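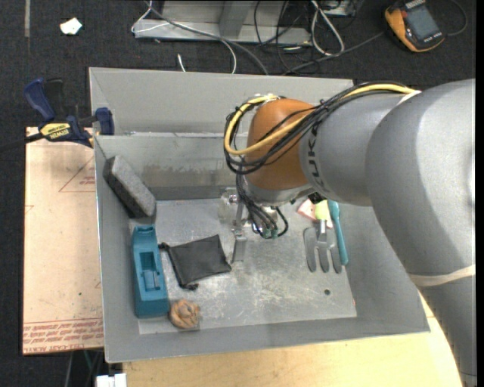
August, 7.40 am

Glaze shelf, second round. Mixed up the Lindo white again from the old recipe card, 433 g dry, sieved twice. Still settles hard overnight. Margarida Azevedo reckons it wants a pinch of Epsom salts, so I split the batch and did one half her way. Both tubs are labelled on the lid and on the side this time.

Dipped test tiles in each, two seconds and five seconds. Clay is the Bokville stoneware, bisque from last month. The plain half went on thin at the rims and I had to touch in one corner with a brush. The salted half was like single cream and needed no fuss.

Kiln notes: bottom shelf has a crack running in from the left. Fine for tiles, not for anything heavy. Turned it over and gave it fresh batt wash. Cone pack is behind the lower spyhole. If you open up before me, write down which cone has gone over before you move anything.

11.15 – loaded and on. Slow to 600, then full rate, short soak at the top.

Wróbel have put the price of tin oxide up. We have enough for two more batches. Should try zircon in a small amount and see if the white goes too cold for the mugs.

To do: find the lid for the slip bucket, order cones, rewrite the recipe card as the bottom line has washed off.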